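Sealing a rain barrel outlet that weeps

rvlcek
Posted 2 Jul 2022
The outlet on my barrel drips where the fitting goes through the wall. I've redone it with silicone twice. The barrel is 122 inches of hose away from the bean bed, so I'd like to keep it where it is. Any ideas?

corina_a
Silicone doesn't stick well to that kind of plastic. Take it all off and use a rubber washer on the inside.

Prerkley941
Disagree. Mine has been sealed with silicone for 6 years. Sand it first and let it cure overnight.

corina_a
Sanding helps for a while. Then you get a hard frost in December and it lets go again.

Prerkley941
I drain mine before winter. Doesn't everybody?

safta.c
I'm with Corina on the washer. Get a thick one, and tighten by hand plus a quarter turn.

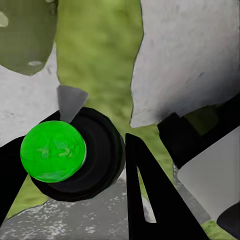 If you crank it any harder the rubber squeezes out sideways and you're back to a drip. A pack of 12 washers was cheap at Druverska, so buy spares.

rvlcek
Will try the washer. Which side does the nut go on?

safta.c
Outside on mine. Check yours, the threads may only be long enough one way.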